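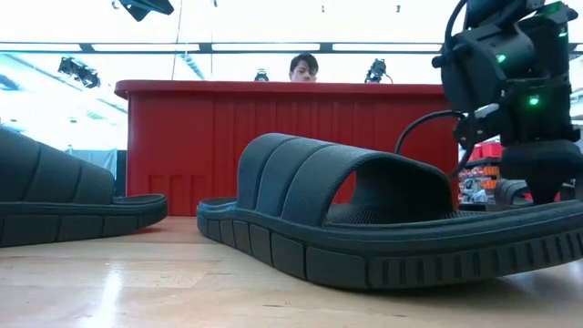

Subject: Re: Shower room floor, slope and drain questions

Areeba Marwat wrote:

> The tile in the Drellitz shower room holds water along the back wall after every use. We had the drain snaked in February and it made no difference. Can this be fixed by replacing the drain cover, or does the floor have to come up? Also, is the matte tile worth the extra cost over what we have now?

Areeba,

The cover is unlikely to be the problem. If the drain runs freely when you pour a bucket straight into it, the water at the back wall is a slope problem.

Check it before you spend money. Put a four-foot level on the floor, one end at the wall, the other toward the drain. Raise the low end until the bubble centers and measure the gap. You want a quarter inch of fall per foot, so one inch over the length of the level. Repeat every two feet along the wall. Write the readings on a sketch, because the contractor will ask.

If the readings are short only near the wall, the tile setter probably flattened the mortar bed to keep the bottom course straight. A local repair is possible: lift the first two rows, check the membrane, rebuild the bed, and reset. If the readings are short all the way to the drain, patching won't help and the bed has to be redone.

On the tile: ask for the wet DCOF value in writing. "Matte" describes the finish and tells you little about grip. Smaller tile also gives more grout joints, and it follows a sloped bed with less lippage.

We went through this at Burnley. The room is 297 square feet with two drains. Qureshi quoted for the full floor and Wanulier for the back strip only. We took the strip. It has drained properly since, but the new grout is a shade lighter than the old and I would have ordered the color earlier.

Footwear is a separate matter. Slides are fine for walking to and from the showers, but check the soles now and then. Once the tread is worn smooth, replace them, whatever the tile is rated. 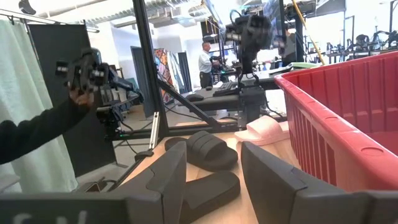 *Slides in black and pale pink.*

On sealing: cement grout should be sealed after it cures, per the bag. Epoxy grout doesn't need it. Neither one makes up for a missing slope. Keep acid cleaners off cement grout in any case.

Send the level readings to the list when you have them. Include the distance from the back wall to the center of the drain.

Zubaida Malik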